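Kitchen Bench Set-Up Guide - Student Robotics Club
Section 4: Laying out the table and running the two-arm session

Read section 3 first (power and network). If the arms aren't bolted down and cabled yet, stop and go back.

4.1 Before you start

You need:
- both arms mounted, cables plugged in at the base
- the prop crate, the one marked Brusham
- the printed layout sheet from the club folder
- one driver, one spotter, one person on the log

Driver and spotter can swap between runs. Not during.

Caution: hair tied back, lanyards off, sleeves up. Applies to visitors too.

4.2 Placing the props

1. Wipe the table. Crumbs get in the gripper pads.
2. Big wooden box first, at the right arm's side. Handle has to face the arm. Push the box until it stops against the tape.
3. Toaster oven goes behind the box. Unplugged, always. We only use the door.
4. Dish rack on the left arm's side. Stand the plates up, order as on the sheet. If a plate leans take it out and put it back in, don't try to nudge it with the gripper.
5. Mug tree in between, then hang the mugs.
6. Wicker basket next to the mug tree. Corn goes in the basket, both cobs lying the same way.
7. Wire-mesh cabinet at the end of the table, past the basket.
8. Button at the back between the two bases. Keep the space in front of it clear, you will be reaching for it.

Note: left and right in this guide are the ROBOT'S left and right. From the audience side it's the other way round. Every new member gets this wrong once, so say it out loud when you call a move.

Note: leave the middle of the table open. Both arms need it for handovers.

4.3 Starting up

1. Switch on the right base. Wait for the ring light.
2. Switch on the left base. Wait again.
3. Green on both - go on. Any other color, see section 7.
4. Open the Delić control panel on the laptop and load the profile "kitchen_two_arm".
5. Set speed limit to 50. New drivers stay at 50 the whole session, no exceptions.
6. Set gripper close delay to 110 ms. The default is too quick for the plates.
7. Open and close each gripper in the air. Listen for clicking. Clicking = loose finger screw, tighten before you go near anything.

4.4 Box handle and plate, both arms

The hold drill. Good first task, both arms have to keep a grip at the same time.

1. Right arm: come down on the box handle from above. Slow for the last bit.
2. Close on the handle. Don't pull yet.
3. Left arm: come down over the rack, fingers either side of the front plate's rim.
4. Close on the rim. Check the plates behind havent shifted.
5. Spotter calls "both on". Log person writes the frame number.
6. Hold until the spotter says release.
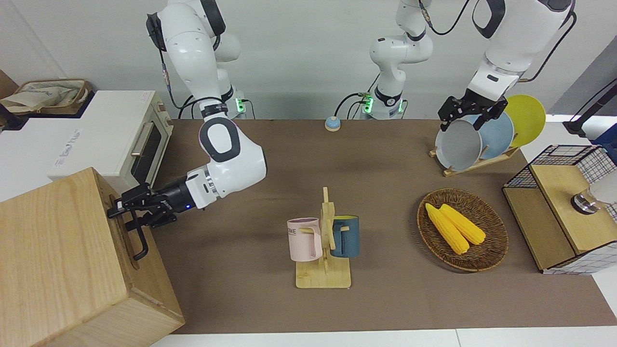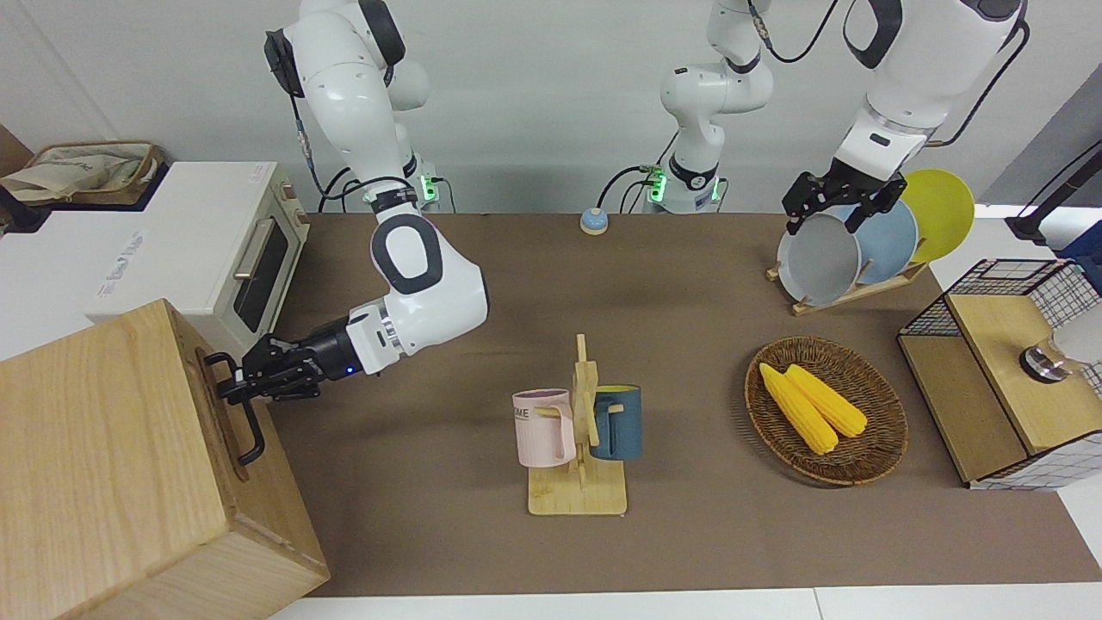
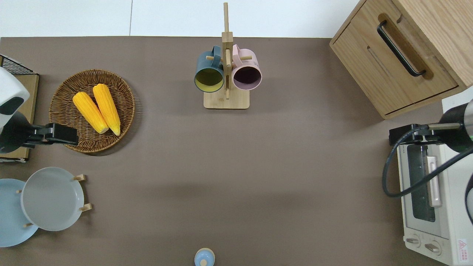

Fig. 4-2. Kitchen bench layout with both arms in position. Corn in basket, mugs on tree.

7. Release the plate first, then the handle. Lift straight up off the rim, no sideways.
8. Back to park position, both arms.

Caution: if the plate tips while the left arm is closed, do NOT open the gripper. Hold it, lower it, then open. We lost a plate in March that way.

Note: the head view swaps sides compared to the fixed views. The box is upper right there and the rack lower left. Put the two windows side by side on the laptop untill you're used to it.

4.5 Saving the run

1. Stop the recording before parking is fine, before release is not.
2. Name the run with your initials and the task, no spaces.
3. Check the frame count. Our reference run for this drill is 1,635 frames. Way under 699 means it stopped early, bin it and go again.
4. Copy to the Nestevier drive. Not the desktop. The desktop gets wiped.

4.6 If something goes wrong

Gripper slips off the handle - came in at an angle. Back off, straighten the wrist, retry.

Both arms want the middle - park the left one, let the right finish.

Cable tight at the back - stop. Stand behind the table, feed some slack through, restart from 4.3 step 7.

Panel frozen - close it, reopen, reload the profile. Speed limit resets when you do this! Set it back to 50.

4.7 Packing up

1. Park both arms, then power off, left base first.
2. Mugs and plates back in the crate, wrapped.
3. Sign the log. Anything broken or missing goes to Coralie Brunton before the next session, she does the orders for the Drendstead meet as well.

Next: section 5, mugs and the mug tree.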